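Home | Notebook | Machines | Parts | Log in

Workshop notebook: two-arm unit, wrist cables and grip
December, entry 14
Print this entry | E-mail this entry

Started at 9.40. Lleucu had left a note that the left gripper was slow to close after the cable swap, so I took that first. The connector at the wrist was seated but the lock tab was not down. Pushed it home and ran the gripper open and shut with the arm parked. Closing time now matches the right.

Re-dressed the cable on both forearms. It needs a proper loop at the wrist or it pulls when the joint turns past halfway. Too much slack and it catches on the upholstery. Left the tie tails long for now, will trim when Jarlath is happy with the loop.

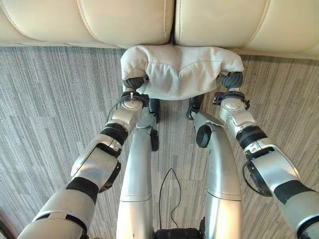 Grip force was still on the Brurnstead settings, far too high for anything soft. Brought both sides down to 159 on the controller scale and saved it as "cushion". Keep the two sides equal. If one is higher the cushion creeps towards it during the lift and the arms end up fighting each other.

Cycle counter read 2,424 when I finished. Finger pads are due for a change at the next service. Biren have pads in stock, the Ursu ones don't fit this wrist without the spacer.

To do:
- trim ties
- check base cable stays clear of the legs when it turns
- copy "cushion" settings to the Fultwood unit
- grease mid joints, both arms

É. Phelan

Comments (3)

Nkrumah Yakubu: Which spacer? There are 2 sizes in the drawer and neither is marked.

Éabha Phelan: The thinner one. I'll label them.

Jarlath Duggan: Loop is fine on the left. I'd take a little out of the right before you trim.

Previous entry | Next entry | Back to top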